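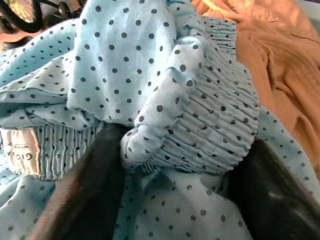

Polka dots and shirred elastic in the Drakos gripper, with the orange cotton next in line.

I get asked about laundry robots more than stain removal these days, so let me tell you how I got on with the Drakos arm. It comes as a rental from Motden, 2870 a year with 2 service visits included, and I've had mine running in the laundry room since April. It picks clothes out of a heap and lays them flat for you. Folding is extra, and I haven't paid for it!

Most of what I've learned is about getting clothes ready for it. Smocked and shirred things are the hardest (all those little ridges bunch up and the fingers grab two layers at once). What works for me is setting the grip to 4 for anything with gathered elastic and leaving plain cotton on 5. Go higher on shirring and you risk popping the elastic thread – I lost a cuff on a sundress that way and spent an evening restitching it by hand.

Do up buttons first. Turn sleeves right side out. Tuck long ties into a pocket if there is one, or knot them loosely. And keep the heap small, nearly half a basket is plenty, or it spends forever tugging at whatever is on the bottom.

Sewn-in care labels can get caught in the pinch too. I trim any loose threads around them with nail scissors, but I leave the label itself alone so I can still read the wash instructions.

The fingertips need a wipe now and then with a barely damp cloth. Nivaldo Dantas at Motden told me to skip fabric softener on anything going through the arm, and my grip has been better for it. Dryer sheets seem to be fine so far.

Would I rent again? For towels and T-shirts, yes, happily. For delicate blouses I still do it by hand while the kettle boils. Motden's current price runs until 9th December, and you can ask them for a home trial first.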